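Speaker notes - Looking after the Trudby cell: fingers, wrist camera, rack pose
Svetozár Gajdoš, Lemanent

Slide 1. Title. Leave it up while people sit down. Skip the company history.

Slide 2. The cell. One arm, one parallel gripper with two fingers, one small camera at the wrist, one countertop with a dish rack on it. Controller and power supply are under the counter on a pull-out tray. Mention the tray: before we had it, swapping a fuse meant lying on the floor.

Slide 3. Mounting. Base plate goes down on four bolts, torque to 18 Nm, paint-mark the heads. If a mark has moved, re-torque and redo the hand-eye calibration. Do not do one without the other. Witkowska skipped the calibration in February and chased a 4 mm offset for two days.

Slide 4. Fingers. Wear shows at the tips first. Pull the pair every 4000 cycles, wipe with alcohol, check the inner edge under a lamp. Replace as a pair, never singly. A new finger next to an old one closes off center and pushes the bowl sideways before it grips.
(Pass the worn pair around. Get it back.)

Slide 5. Camera. Clean the lens at the start of each shift with a dry cloth. The cable loop at joint six needs slack at full rotation - show with hands. Ours failed at cycle 1399 with the loop zip-tied too tight. The fault looked like dropped frames, so we replaced the camera first. Wrong part.

Slide 6. Rack pose. The rack is not bolted down. Re-teach its position after every cleaning, using the front corner of the base frame as the reference. Wire slots are poor reference points, they shine and they flex. Allow up to 23 minutes for the full routine.

Slide 7. Wrist view. Stay on this one a while.

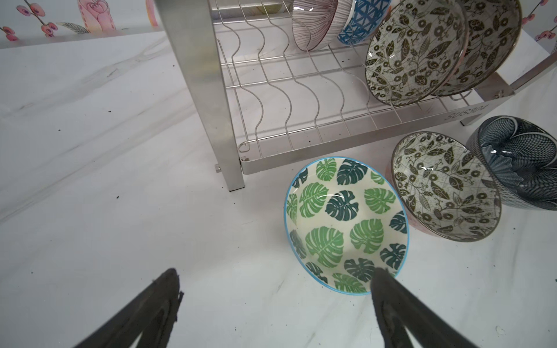
Drondari, Jan 23, 2025

Point at the right fingertip, just inside the near rim of the leaf-print bowl with the blue edge. Ask the room which wall of the bowl they would grip. Then the two bowls lying on their sides farther right: different approach angle, so they get their own entry in the pose table. The bowls upright in the rack set the clearance limit for the wrist. Crumbs on the counter - wipe down before teaching.

Slide 8. Spares list. Two finger pairs, one camera cable, one lens cover, fuses. Label the cable with its install date.

Slide 9. Questions. If asked about suction cups: not tested on this cell.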